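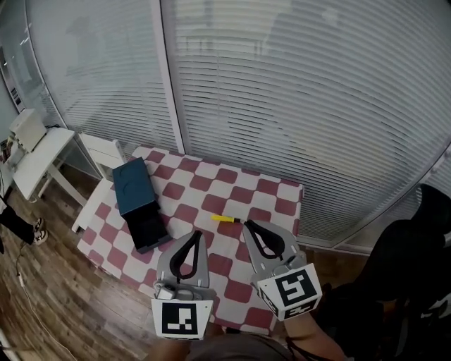

Setting Up a Table for Hand-Held Gripper Recordings: Workshop Tips

By Rakiya Igwe

These tips come out of the Helside small-objects study, in which people performed short tabletop tasks with a hand-held gripper and a policy was trained on the recordings. We collected 403 demonstrations of putting a marker pen into a sliding-lid box and kept 316. Most of the 87 we dropped failed for dull household reasons: a cloth that moved, a blind left open, a pen that rolled. The notes are ordered by how many recordings each problem cost us.

Fix the cloth before anything else

A patterned cloth gives the tracking software plenty of corners to hold on to. Red-and-white check works well. Plain white does not, and glossy oilcloth is worse. The trouble with any cloth is that it slides. If it shifts during a recording, the software reads the shift as hand motion and the whole path bends.

Clip the cloth at the back corners and let it hang over the front edge. Do not clip the front, where the wrist will catch. Iron it first. A fold line deeper than the thickness of a pen will stop a pen, and the policy then learns to expect pens to stop there.

Wash it on its own. We lost a Saturday to a cloth that came back from a mixed load with its white squares pink and its corners hard to detect.

Close the blinds

Windows behind the work table are the second largest source of bad tracks. With the blinds open, the software locks on to trees and parked cars, and exposure jumps each time the gripper tilts up. Horizontal blinds should be shut fully, slats down. Half-open slats throw stripes across the table that crawl during a long session.

Glass in front of a blind still reflects. Switch off any lamp that shows in it from the operator's position. Curtains are better if you have them.

Place the box at an angle

Our first 118 recordings had the box square to the table edge. The policy trained on those alone handled a square box and very little else. Turn the box between recordings, and leave the lid partly open by a different amount each time. A dark tray under a colored lid is easy to pick out on a red cloth. A red box is not.

Do not tape the box down. If it skids when touched, the person holding the gripper should correct for it, and that correction is useful data.

Pens and other things that roll

A capped marker with a bright cap is a good practice object. The two ends look different, so the direction it points is never in doubt. Round barrels roll on a tight cloth. Three fixes, from best to worst:

Use a marker with a flat or a clip on the cap.
Lay the pen across the slope of the table, never along it.
Put a dot of removable putty under the barrel. It comes off on the pads, so wipe them after each run.

Approach the pen at the middle of the barrel. Grasps near the tip turned in the fingers during the lift and made up most of the failures when we replayed the policy on the arm.

Care of the finger pads

Flexible pads pick up lint from cotton. Wipe them with a damp cloth and let them dry before the next recording. Household degreaser makes them slick for a day. Dish soap, well diluted, is fine.

Check the square markers on the finger blocks at the same time. A thumbprint across a black-and-white edge is enough to lose a marker at low light. Dry microfiber only; alcohol lifts the print. If a corner has curled, replace the whole marker. Glue under a curled corner leaves a bump.

Keep people still

Others may stay in the room, but they should sit or stand in one place for the length of a recording. Chairs are to be left where they are from start to finish. Route cables along the wall or tape them flat, particularly on the side where the operator steps back.

What the result was

With the 316 kept recordings, the policy put the pen in the box more reliably than one trained on all 403. The gap was widest when the box was turned to an angle it had rarely seen. We read this as an effect of cleaner paths, though the two sets also differ in size and we did not run a matched comparison. That is planned for January, with a second cloth and a taller table.

Checklist before recording

Cloth ironed, back corners clipped
Blinds shut, lamps behind the operator off
Box turned, lid position changed
Pen at rest
Pads wiped and dry
Markers clean and flat
Cables off the walking path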